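In Praise of the Small-Town Paper's Letters Page

2 August 2018

I have been reading the letters page of the Ovgate Hunt for eleven years, and I want to make the case that it is the best writing published in our county.
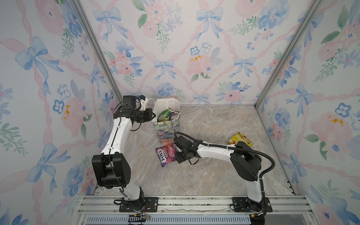

I say this as somebody who pays for two big national papers and enjoys both of them. But I read those with my coffee and forget them by lunch. The letters in the Hunt I carry around all week. I quote them to my wife. I once pulled the car over to look at a culvert because a man had written four hundred furious words on it (he was right, it was a terrible culvert!).

What I love first is the nerve of the openings. A trained columnist warms up. A letter writer starts at full speed, as if you had been in the room for the last hour: "As for the second bench." Which second bench? You have to read on, and you do, and by the end you have a firm opinion on where a bench should face.

Then there is how much these people know. Last winter the town wanted to change the bus so it skipped Treter Road, and the report in the front of the paper gave it three paragraphs. The letters gave it six weeks. We heard from a woman who had ridden the early bus to the bakery since she was nineteen and could say which stops iced over. We heard from a retired driver who explained why you can't turn a full-length bus at the Skamel lot in December, with a plow parked where the plow is always parked. By the fourth week I understood bus routes better than I understand my own job. The town kept the stop, and I think the letters did it.

People tell me all of this has moved online and I should be happy with that. I've tried. Our town has a busy page with 1,662 members, and I'm one of them, and it's handy when a dog gets out. But it is quick, and quick is a different thing. A letter to the Hunt has to be in by Monday noon to run on Thursday, with your full name and your street. You have had time to sleep on it. You know your dentist will read it. I believe that short wait does more for good manners than any rule a website could post, and it makes the jokes better too, because somebody has gone back and fixed them.

My favorite regular is Leszek Kołodziej, who writes maybe five times a year and always on trees. I have never met him. He can describe a badly pruned maple so that you feel it in your own shoulder. When the big linden by the library came down he wrote only two sentences, and I cut them out and they are still on my fridge.

Yes, there are bores. There is a man who has been against the same roundabout since before it was built and will be against it when we're all gone. I read him too! I would miss him terribly.

So write in. You don't need to be angry and you don't need to be an expert. Tell us what you saw on your street and what you think ought to be done. Keep it under 187 words or the editor will cut your best line – I'm speaking from experience – and put your real name at the bottom. I'll be reading.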